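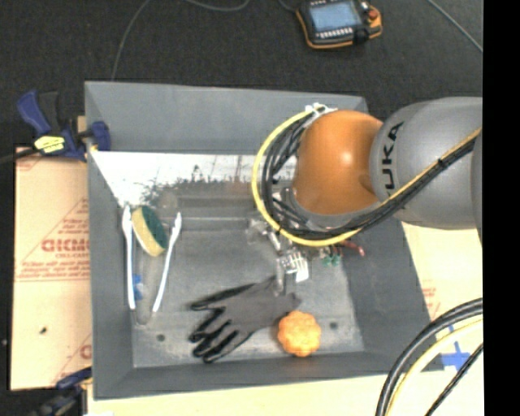

Page last changed: January 19, 2020

Rorkora opens its test hall to visitors twice a year, and I had been putting off going since last March. The invitation promised "the end of the junk drawer." I have a junk drawer. I drove out.

Eduardo Cabrera took our group through. He's an engineer and not a salesman, and he answered questions I would have ducked in his place. The job on show was picking: household odds and ends lie in a gray bin, and a KUKA arm with a gripper on the end has to take them out one at a time. When our group got to the rail there was a work glove, a kitchen sponge with a green scouring side and a pair of tongs in there, along with a few smaller bits.

A kid of four can empty that bin. I say so because the brochure goes on about warehouses, kitchens and nursing homes before it gets around to bins.

Some of it was good. The arm moves smoothly and it's quieter than I expected. It took up a sponge without any fuss and set it down where it was meant to go, and people clapped. The glove was another matter. A glove has no proper shape, and the fingers go wherever they like. On the first try the gripper closed on nothing. On the second it got one fingertip, lifted, and dropped it again. Third try, fine. Cabrera said gloves are harder than they look and tongs are worse, as they open and close by themselves when you push on them. I asked if he'd show us the tongs. He did, and it took long enough that half the group wandered off toward the coffee.

The wall poster says 943 picks in a day. I asked how many were tries and how many were things that ended up out of the bin. He said 943 tries, and that 700 of them worked. That's a fair answer and I wish it were on the poster. If my dishwasher left that many plates dirty I'd send it back.

Then there's the setup. The bin is clamped down so it won't shift. My kitchen isn't clamped down. I put this to the woman from Brostier, who supply parts of the system, and she told me the home version would "learn the room." When? She gave me a card.

The shop-floor side is more believable. A man from Bimard, a parts distributor, was there with a notebook and he didn't care about sponges at all. He wants returns sorted at night, slowly, with a person coming in at six to deal with whatever got missed. For that, he said, 80 out of 100 would do him. I could see that working sooner than anything with a sink in it.

The last stop was Javier, the software they name on everything, which is a room with desks and a screen. We were shown charts. I didn't follow all of them and I don't think the others did either.

Practical notes: parking is free but the entrance is around the back, past the loading dock. Wear flat shoes. The tour runs well over the hour they tell you, and the coffee is only at the far end. Cabrera says they want to try laundry by the next open day, starting with socks. I've put my name down for that one.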